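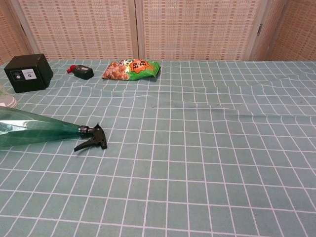

Search this site
Search
Go

Tablecloth Questions, Answered by a Man Who Owns Too Many

I started this page in January, after the same questions had come in so many times that I was answering them in my sleep, and getting some of them wrong. Last updated 2018-03-05.
Sutrisno Rahman

Why a grid? Doesn't it make the table look like homework?

A little. I like it anyway. A light teal with thin white lines is calm enough to eat off and busy enough to hide the odd crumb. If you want a cloth that disappears completely, buy a plain one and enjoy your stains.

My lines go wavy. Is the cloth defective?

Almost certainly it's lying on a wrinkle. A plain cloth can have a long, shallow ridge running across it and you'd have to squint to find it. A grid reports it right away, with every line bending over the bump like a road on a hill. Mine has one from the middle out toward the right side, and I have eaten many meals next to it.

So how do I get the wrinkle out?

Depends on the material, so check the tag first. Cotton and linen can be ironed, slightly damp, from the center outward. Coated and vinyl cloths should go nowhere near a hot iron. Lay those flat in a warm room, leave them overnight, and smooth them by hand in the morning. If the tag is gone, treat the cloth as the fussy kind.

Don't pull on one corner. You'll move the wrinkle to the other side of the table and bend a fresh set of lines while you're at it.

Should the lines be parallel to the table edge?

They should. Pick one line near the long edge and follow it from end to end before you put anything down. Five minutes later there will be things on the table and you'll have lost your chance.

Does it have to be cleared between meals?

In theory. In practice the far edge of any table becomes a shelf. Mine currently supports a dark green box, a little black container with a red cap, tipped over on its side, and a crinkled bag of snacks. The front of the table stays mostly clear, and I consider that a system.

If you can't clear the whole thing, push everything to the back and wipe what you can reach. Then lift the rest once a week. Small plastic containers in particular like to leave a ring, and a ring on a grid looks like someone has been grading it.

What about snack bags?

Greasy ones leave marks on fabric, so fold the top over and lay the bag with the fold underneath. A puffed cracker weighs nothing and can travel the length of a table on one sneeze. Shake the cloth outside - not over the rug, whatever you were told growing up.

How much should hang over the sides?

I like 7 inches. Less looks like the cloth shrank, and more ends up in people's laps. Measure the table, add twice the overhang to both the length and the width, and write the number down somewhere other than your hand.

Which one do you recommend, Flaka or Sodell?

I've owned both. The Flaka is heavier and lies flatter from the start. The Sodell folds smaller and remembers every fold. I bought the Sodell twice, so take my advice with that in mind. The Quansah is nice but only comes in round, and my table has opinions about that.

Can I cut one down?

Yes, and this is where a grid pays for itself. Follow a line with the scissors and you'll get a straight edge without chalk or a ruler. Leave three extra rows if you plan to hem. I have cut one row short and would rather not discuss it.

How do I store it?

Rolled, on a cardboard tube, if you have a closet long enough. Otherwise fold it along a different line each time so the creases don't all settle in one place.

Comments (3)

cetberg_fan
Overnight in a warm room worked on my vinyl one. Took two nights, but it was a bad crease. Have you tried the Cetberg?

Sutrisno
Not yet. There is a limit to how many one household can own, and I was shown it last week.

Marlene in 338
Seven inches is too short!! Ten at least. My mother would have sent you home.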